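Drirninness robot club gets its two arms working together

Tuesday, December 28, 2021

I promised I'd stop by the robotics club over the school break, and I finally made it down to Drirninness on a morning when any sensible teenager would still be in bed. Five of them were already at it when I came in, coats on the floor, arguing about blocks.

The club has been going since May, and most of you will know it from the raffle (I bought tickets, I won nothing, I'm over it). That raffle plus a grant from Medeiros brought in $3,000, and the bulk of it went on a pair of robot arms and the parts to mount them side by side. They're getting ready for the Jorkulska Cup, a student contest where both arms have to share one table and sort a pile of shapes without getting in each other's way. There are 13 teams signed up so far, and ours is the only one from this side of the county!

Siobhán Ó Gríofa runs the sessions, and she told me the sharing is the hard bit. One arm picking up a block is something the kids had down by the end of summer. Two arms going for blocks that sit right next to each other is another thing altogether - each one has to know where the other is headed, and somebody has to decide which goes first. I got to stand and watch while they worked on it, and I could have stayed all day.
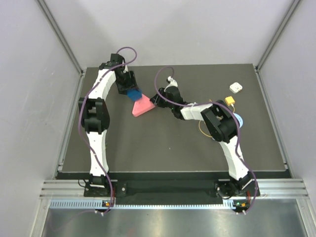 Rory Sutherland disagrees with me about the all-day part. By his count the team has put in more than enough hours on the blue block and the red triangle, and he would like them to move on to the written half of the contest, where last year's entry from Jonham picked up most of its points. Siobhán's answer was that they'd get to it in January, and he said he had heard that one before.

The written half is a log of every practice run, what the arms were told to do and what came of it. Lurdes Valente has been keeping it in a big green binder, and she let me flip through. A lot of the entries just say "again." There's one full page on cables, with a drawing, and I have to say I followed very little of it. She's hoping to have 2,000 runs written up by the time the entry goes in, so the binder may need a friend.

I asked whether I could have a turn at the controls and was told, very politely, maybe later. Later did not come. I did get a cup of tea and half a mince pie out of it, though, so no complaints from me.

The club meets again after New Year's, and they have room for a few more students, no experience needed. If your kid is interested, talk to Siobhán or leave a note at the school office. They could also use a second binder, if you've got one going spare - any color.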